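The Open Day at Ledora

1. The Visitors

Iraís Zavala had driven 70 miles to see the future of dishwashing, and the future was running late. The lobby offered coffee and a banner. Vena, the banner said, would give the world its evenings back.

A man named Cuevas handed out badges and led them to a dark room with a large screen. Vena did its practicing in a simulated kitchen, he explained, where plates cost nothing.

"How many has it broken?" asked Iraís, who ran the kitchen at the Ukora Hotel and kept a list.

"In April? 409."

She wrote that down. Her own staff had managed 113, and she had shouted at them. 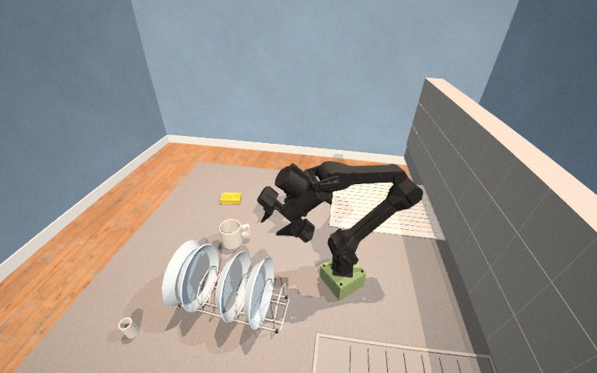

2. The Demonstration

The arm on the screen held its gripper open over the counter, like a guest deciding whether it was rude to help. Four plates stood in the rack. The sponge lay off by itself toward the back, and Iraís felt some sympathy for it.

"It's planning," said Cuevas.

"My nephew plans," said Iraís.

A woman in the front row asked if it did glasses. Cuevas said glasses were on the roadmap. Somebody's phone rang, and he waited for it with visible gratitude.

When Iraís looked up again, the gripper was down at the rack, right over the last plate, with one blocky end close to the big mug. The whole room leaned in. She caught herself holding her pen like a rosary.

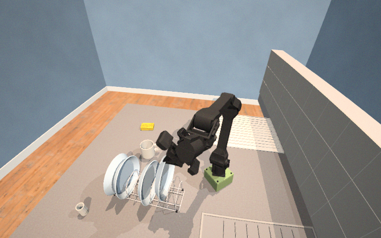
3. Questions

"What does one cost?" she asked afterward, by the cookies.

Cuevas told her. She took a second cookie.

"And who puts the plates in the rack?"

"For now, we do."

She left her card anyway, and asked him to call when it could scrape lasagna.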